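Room Preparation Assistant (Part-Time)
Lamley Conference and Guest House

Position type: Part-time, hourly
Reports to: Housekeeping Supervisor
Posted: April 25, 2021
Openings: 6

Lamley Conference and Guest House is accepting applications for the position of Room Preparation Assistant. The House provides overnight rooms, study rooms and meeting space for visiting groups throughout the year. It is managed by Stemero Property Services, which is the employer of record for all housekeeping staff.

Position Summary

The Room Preparation Assistant is responsible for the small work that follows a general cleaning and comes before a guest's arrival. This includes emptying and relining waste bins, wiping tabletops and sills, restocking paper goods, straightening furniture, and returning stray items to the front desk. Floor care, bathroom cleaning and laundry are assigned to other positions and are not part of this one, although assistants may be asked to help with linen carts on days when a large group departs.

Each assistant is given a section of rooms on one floor of the Tiedemann Building and is expected to become familiar with its furnishings. The building has 50 guest rooms and 6 shared study rooms. A bin is kept in every guest room, and there are additional bins in the study rooms, corridors and kitchenettes.

Essential Duties

Empty all waste bins in the assigned section and fit each with a clean liner of the correct size.
Tie off used liners and carry them to the collection point on the ground floor. Liners may not be left in corridors at any time.
Sort recyclable paper and containers where separate bins are provided.
Wipe the inside and outside of any bin that is soiled before relining it.
Wipe desks, side tables and windowsills with the approved cleaner and a fresh cloth.
Return chairs, lamps and bins to the positions shown on the room card.
Record found items in the desk log and turn them in before the end of the shift.
Report damaged furniture, burned-out bulbs, and cracked or missing bins.
Keep the supply closet in order and note low stock on the closet sheet.

Supplies

Liners are issued in cartons of 1,000 and are stored on the lower shelves of each supply closet. Two sizes are in use. The smaller size is for guest rooms and study rooms, and the larger is for kitchenettes and corridors. Cleaning products are supplied by Promura and are delivered ready to use. Assistants do not mix or dilute chemicals. Gloves are provided in several sizes and must be worn whenever bins are handled.

Assistants may not bring their own cleaning products into the building. An employee who has a sensitivity to a product in use should inform the supervisor, who will arrange a substitute.

Schedule and Compensation

Shifts are scheduled in the late morning and early afternoon, between guest departure and guest arrival. Weekend availability is required on alternating weekends. Schedules are posted two weeks in advance, and shift trades are permitted with the supervisor's approval.

Pay is hourly and is set according to the Stemero wage scale for entry-level housekeeping positions. A one-time payment of $485 is made to assistants who complete their first season in good standing. Uniform shirts are provided at no cost. Employees supply their own closed-toe shoes with non-slip soles. A meal is available in the staff dining room during each shift.

Qualifications

Required:
Must be at least 18 years of age by the start date.
Ability to stand, walk, bend and reach for the length of a shift.
Ability to climb stairs while carrying light supplies.
Ability to read and follow written room cards and product labels.
Reliable attendance.

Preferred:
Previous work in housekeeping, food service, or a care setting.
Familiarity with basic waste sorting.

No formal education is required. Training is paid and takes place during the first week of employment. New assistants work beside an experienced member of the staff until the supervisor is satisfied that they can prepare a section without assistance.

Standard of Work

Applicants should be aware that room preparation is inspected. The supervisor visits a selection of rooms each day and marks the result on the section sheet. Marks are discussed privately with the assistant and are used when sections are reassigned. Most corrections in a first month concern waste bins, and applicants with experience elsewhere may find that the House method differs from the one they know.

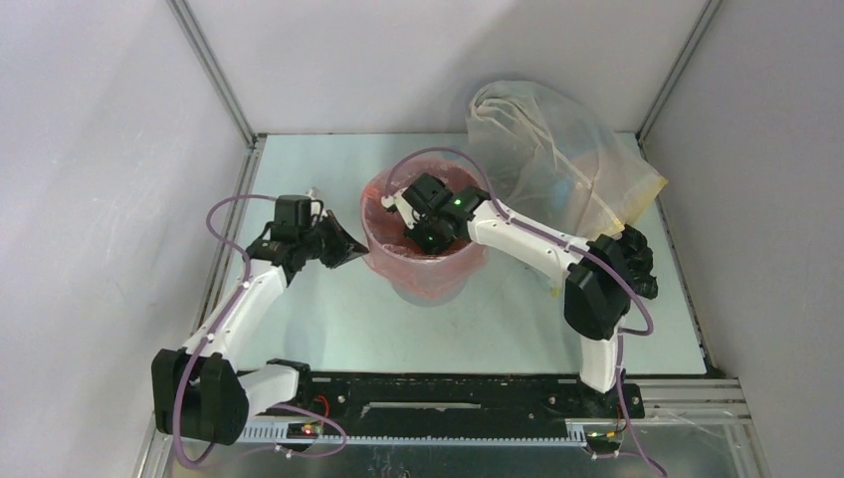

Relining a bin is the first task taught in the training week. The liner is opened fully, lowered into the bin and pressed toward the bottom so that air is not trapped beneath it. Its upper edge is then turned outward over the rim. A thin pink liner folded over a round bin will hang in uneven wrinkles down the outside, and these are acceptable at the practice stage, when the assistant is learning to cover the whole rim. In guest rooms, the overhang is to be smoothed by hand and kept short enough that the lower body of the bin remains clear. Knots in the overhang are not permitted, as they make the liner difficult to remove. The same method applies to both liner sizes.

How to Apply

Application forms are available at the Lamley front desk and from the Stemero employment office. A completed application consists of the form, a list of recent employers or other references, and a statement of available days. A resume may be attached but is not required. Applicants who need help completing the form may ask for it at the employment office during regular hours.

Selected applicants will be invited to a short interview and a walk through one section of the Tiedemann Building. Offers of employment are conditional on a reference check. Review of applications begins immediately and will continue until all positions are filled. Applications received after that point will be kept on file for the following season.

Stemero Property Services is an equal opportunity employer. Requests for accommodation during the application process or in the performance of the duties listed above should be directed to the employment office and will be treated as confidential.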